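Packing bench check, Room 18, Plavdale
Monthly sheet with my comments, January

I do this one with a coffee in my left hand and a pen in my right, so forgive the handwriting that got typed up into this. Same order as always: tape first, then the surface, then blades, then everything that plugs in, then the floor. Mark each line OK, FIX or ASK and write something next to it if it isn't OK. Even if it is OK, I like a comment!

Tape is where I start, and in the first one you can see the white roll with its end peeled free, so it passes the "can I find the end" line.

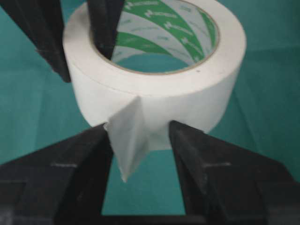
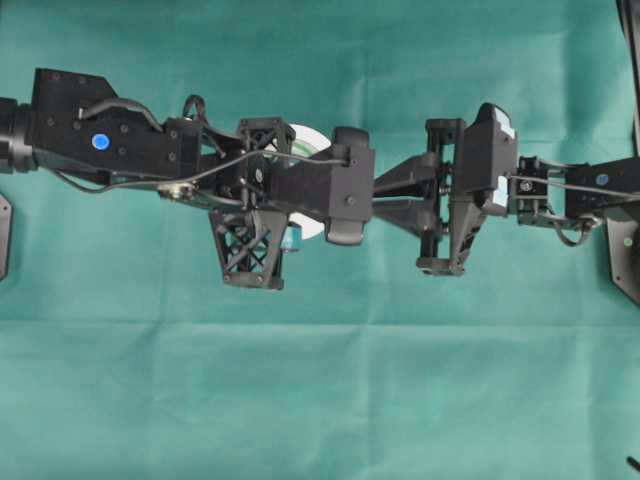

One reader of last month's sheet wrote in to ask why a loose tape end counts as a safety matter at all, and said that at their shop they fold the end over on itself and call it done. Fair question! Folding is fine with me, as long as the folded bit gets cut off and binned and doesn't end up on a box. My trouble is with the buried end. Somebody can't find it, gets cross, and goes digging at the roll with a box knife pointed at their own thumb. I have done this. I have the little scar.

TAPE

End of every open roll can be found with a fingernail: OK
(Ran my nail around each roll, slowly, which is how I spent a surprising part of the morning.)

Rolls stored flat or on the peg, not standing where they can roll off: FIX
The peg by the door is full again. I moved the wide ones to the shelf under the bench and it looks tidy for now, but we need a second peg. I asked for one in the fall too.

Cardboard cores whole, not crushed: OK
A squashed core won't turn on the dispenser and then people yank. If you find one, push it round again from the inside with your fist, and if it won't stay round, use that roll by hand only.

Right tape for the job: ASK
We keep paper tape for labels and for wrapping bundles, and the strong brown stuff for carton seams. I found a carton closed with paper tape this month. It was sitting at the bottom of a stack. Please don't — it lets go when the room gets damp, and whoever lifts that box gets the contents on their feet.

Dispenser teeth covered when not in use: FIX
The Druneck dispenser has lost its plastic guard. I've wrapped the teeth in cardboard and written TEETH on it in big letters, which will have to do until the spare turns up.

BENCH SURFACE AND COVER

Cover lies flat, no folds big enough to catch a sleeve or tip a cup: OK
Small creases I let go. A proper ridge gets smoothed out or the cover comes off and gets ironed (low heat, and test a corner first, I learned that one with an old tablecloth at home).

Cover doesn't hang low enough to be stepped on: OK
Pinned up at the back now.

Sticky residue: FIX
There's a gummy stripe near the scale where somebody stuck a label and changed their mind. A bit of cooking oil on a rag lifts it, then dish soap, then plain water. I'll do it after closing so it has the night to dry.

Bench steady: OK
Leaned on all the corners with my whole weight. No wobble since the Skalla feet went on.

BLADES

Every knife retracted and in the tray: OK, just about
One was in the tray but with the blade out. That isn't in the tray, in my book. I closed it and I'm writing it down so that whoever it was can feel a small pang.

Scissors have round tips and both handles: OK

Used blades in the tin, tin not full: ASK
Can't tell by looking, so I shook it. Sounds fullish. Does anyone know if we swap the tin ourselves or if the Ibarra pickup takes it? I've heard both answers and I'd love to have just one.

CORDS AND POWER

Loose cords kept up off the working area or tied back: ASK
I'd like a rule about this, a real one, on the wall. Mine would be that anything with a cord gets its cord looked at before the tape comes out, and that no tape ever goes on a cord. Tape on a cord hides a split. If you find a taped one, unplug it and put it in the red bin, and don't peel the tape to have a look while it's live.

Outlets not overloaded: OK
Heat gun is on its own outlet. Keep it that way, please.

Lamp over the bench works and doesn't flicker: OK
New bulb, so much better. I can read the small print on the labels again without holding them up to my nose.

FLOOR AND AISLE

Aisle is 35 inches clear all the way to the door: FIX
I measured. It's clear until the returns cage and then it really isn't. The cage needs to go back against the wall after each use, with the brake on.

No tape scraps, backing paper or bubble wrap underfoot: FIX
Backing paper is slippery like you wouldn't believe. I had a good little skid on a piece by the scale and said a word I won't type up. There's a bin on both sides of the bench now, so you don't have to walk anywhere to drop it.

Heaviest boxes below waist height: OK

Fire extinguisher reachable, tag readable: OK
Tag number 324, hanging where it should be, nothing parked in front.

TO DO BEFORE NEXT TIME

Second peg for wide rolls
Guard for the Druneck dispenser
Answer about the blade tin
Cage back against the wall (everyone!)
Clean the gummy stripe, that's me

COMMENTS

We had the same thing with backing paper at our place and went over to a bin clipped to the bench edge. You tear, you drop, and your feet never come into it. Ours came off an old sewing table.

I like that idea a lot, and I might steal it. Does the clip hold when the bin gets heavy, or do you empty it at lunch?

We empty it at 3, when the truck's gone. It has dropped once, full, and it made a mess but nobody was hurt.

Could you add a line for gloves? The thin ones stick to the tape and then you pull at your fingers with your teeth, or I do.

Adding it! I'll put it under TAPE, as "gloves off for taping, on for lifting." If you've got a kind that doesn't stick, bring a pair in and leave it on the shelf by the scale so I can try it.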